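4. Household and Bench Tasks

4.1 Choice of tasks

The tasks in this study come from two sources. The first is a list of chores collected from residents of Ukdale, who were asked which small jobs at home they would hand to a machine if one were for sale. The second is a set of bench duties from the repair shop run by Zurnero, where staff spend part of each shift putting parts and hand tools back where they belong. The two lists overlapped more than we expected. Clearing a surface, sorting small items into containers, and returning a tool to its place appeared on both, and these became the core of the test set.

We left out jobs that need water, heat, or a blade. We also left out anything that requires the robot to move through a room. A fixed pair of arms at a table is a narrow version of housework, and the results should be read with that in mind. Laundry, which ranked high on the residents' list, is treated separately in Section 6 because it raises problems with cloth that do not come up here.

4.2 What counts as finished

Earlier work on tabletop clearing often scores a trial by whether each object was lifted. We found this too generous. A person who asks for a table to be cleared does not want a cup tipped over in the process or a marker left hanging over the rim of a jar. We therefore score a trial as finished only if every loose item is in its assigned place, no container has been upset, and no person has touched the workspace after the start signal. Partial credit is logged but is not used in the main tables.

Time is scored separately. The limit for a single clearing trial is 500 seconds. An adult does the same job in a small fraction of that, and we make no claim that the arms are competitive on speed. The limit was set long enough that slow but correct behavior would not be punished, and short enough to end trials in which the arms repeat the same failed grasp.

4.3 Training data

The policy was trained on 3718 teleoperated episodes recorded by two operators at the Goltitz site. Of these, 2473 are clearing and sorting episodes and the rest are tool-return episodes. Operators were told to work at a comfortable pace and to use whichever hand they liked. No effort was made to remove hesitant or clumsy episodes unless the operator marked them as failed at the time. Iker Arrieta reviewed the marked episodes and restored a small number that had been flagged by mistake.

We held back one group of objects from training. It includes several thin rings and flat disks, a group that gave trouble in the pilot runs in January. The held-back objects were used only in evaluation.

4.4 Grasping flat objects

Flat objects remain the hardest part of clearing a table. A two-finger gripper coming from above can close on an upright object with little planning, since there is height to work with on both sides. A ring lying flat gives it almost nothing. The fingers must either pinch the band across its width, with one finger inside the hole, or push the ring to an edge where it can be taken from the side. People do both without thinking, and they also use a fingernail, which the arms lack.

In our trials the policy preferred the pinch. When the first attempt was well placed, it usually held. When the finger came down on the band instead of in the hole, the ring slid, and the second attempt was often aimed at the place the ring had been. This lag between looking and acting was the most common cause of failure across the clearing task. Retraining with a shorter action horizon reduced it but made the arms hesitate more over easy objects.

4.5 Two arms on one table

A second arm helps less than its cost would suggest. It extends the reach, and it lets one arm steady a container while the other fills it. On a crowded surface, though, the arms also get in each other's way, and the policy must learn when one of them should wait. Figure 3 shows a typical working layout. The upright green piece, the ring, and the blue object are close together, and both grippers are over the same part of the table.

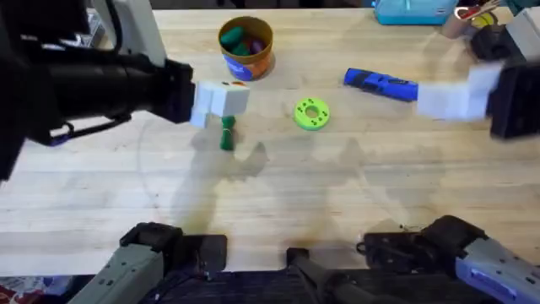

Figure 3. Sorting task on the butcher-block table, both arms in use. The lime-green ring lies flat between the upright green piece and the blue object; the round open container stands toward the top of the view.

Layouts of this kind were harder than ones in which the same number of items was spread out. The cause was seldom a collision between the arms, which the low-level controller prevents. More often both arms slowed down as they came near each other, and one of them gave up a good approach for a worse one. Ezequiel Bravo tested a simple rule that assigns each item to the nearer arm and keeps the assignment until the item is placed. It improved completion in crowded layouts and made no clear difference in open ones. The rule is used in all results reported from Section 5 on.

Containers that already hold something are a further difficulty. When earlier items reach the rim, there is no longer a clear opening to aim for, and a piece released over the pile may roll back out. The policy has no model of how full a container is. It releases at the same height each time.

4.6 Are the arms ready for this work?

For a shop bench, with known tools and a person nearby, the answer is a limited yes. Staff at Zurnero who watched the trials said they would accept a slow machine that worked through the bench after closing, provided it left alone anything it was unsure of. The present policy does not do this last part well and will keep trying.

For homes we think the answer is still no. The objects change too often, and the occasional spilled cup matters more to a family than to a shop. El Khatib, which built the mounts, rates them for 2000 hours of operation, so hardware life is not what limits a longer home study. The main need is a policy that can tell when to stop and ask. Section 5 reports completion and time for each task and gives the breakdown of failures by object type.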